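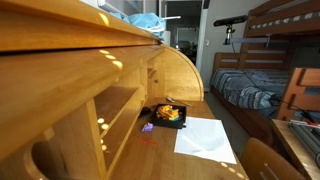

Desk-scale sorting cells fail in predictable ways, and most of the faults begin above the work surface. The Dunari cell is a case in point. It pairs one downward-facing depth sensor with a light arm on a linear rail, and its job is to separate small mixed parts from a shallow tray. Setting one up takes an afternoon. Keeping it in tolerance is a weekly chore.

The sensor post comes first. Bed frames, shelving and similar furniture will carry the crossbar, provided the clamps bear on solid timber and the bar is level. Post height is set so the tray sits near the centre of the depth range, then locked. The cable should hang with slack. A taut one will pull the sensor out of alignment by a few millimetres, enough for the gripper to close on air.

Calibration uses the Sadasix routine: 15 poses, 7 of them near the limits of reach. A residual above 4 mm means the post has moved or the rail is out of square. Repeat the routine after any change to the furniture.

Sunlight is the harder problem. Small bright patches on varnished wood saturate the infrared image and leave holes in the depth map, and they creep across the desk as the morning goes on. The standard remedy is a blind. Where that is not practical, the Fliltberg driver can average 200 frames before each pick, at a noticeable cost in cycle time. A sheet of matte paper beside the tray gives a flat reference and a colour check in the same capture.

Rail maintenance is routine. Wipe the extrusions with a dry cloth, check the carriage for play, and tug each connector in the wiring run. Sengar supplies replacement carriages in pairs, and they should be fitted that way. Re-zero the axis before restoring motor power.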